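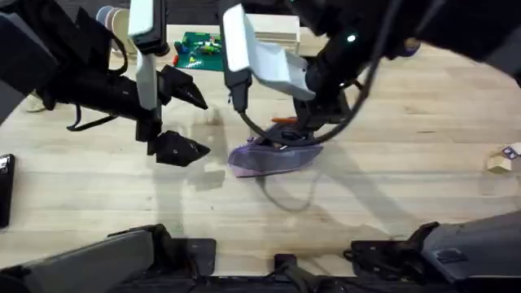

Ploltavix wrote:
I want to make a play laundry corner for my twins, and I've gotten completely hooked on the idea of a soft iron. No plastic shell, no hard edges, just something squishy they can push over doll clothes while I fold the real stuff. The purple one on the table is pretty much the look I'm after, with that textured, fabric-like surface, a pointed front and a flat base. I even love the little orange bit near the top! Has anybody sewn one of these? I have 200 grams of leftover felt (mostly purple, lucky me) and zero patience for fussy patterns.

Steltham wrote:
Oh, these are so fun to make! I did two last April. Cut the base first, then one strip for the sides, then the top. Trace your real iron on paper and shrink it to 18 cm long, which fits small hands nicely. Put a piece of cardboard in the bottom before you close it up or it'll go round like a potato. Ask me how I know.

Bernadette Jacquet wrote:
No cardboard, please! It turns to mush the first time somebody "irons" a puddle of juice. I use plastic canvas, the kind for yarn stitching, with a thin layer of batting over it. Mine have been through the wash and come out fine.

Steltham wrote:
Fair, but she said leftovers. Everybody has a cereal box.

Bernadette Jacquet wrote:
Everybody has an old ice cream lid too :) Same stiffness, washable.

Ploltavix wrote:
Ice cream lid it is, I have a stack of them! What about the tip? Every pointy thing I sew ends up blunt.

Krajewska wrote:
Trim the seam allowance way down at the point and push it out with a chopstick, slowly. Then stuff that part first with tiny pinches of filling. I'd skip felt for the base though. Cotton slides so much better over doll clothes, and felt pills like crazy.

Pascal Boyer wrote:
I'm with you on the chopstick but not on the cotton. My daughter likes the drag of felt, she says it feels like it's "doing something." She has ironed the same 48 napkins since Christmas and the pilling is not that bad.

Krajewska wrote:
48 napkins!! Hire her out.

Ploltavix wrote:
OK, I'm going felt on top and cotton underneath, and if they hate it I'll redo the bottom. Cutting it out tonight while they're asleep. Now, does anybody have an idea for a folding board that fits on a kids' table? Ours is only knee high and half of it is always covered in bricks.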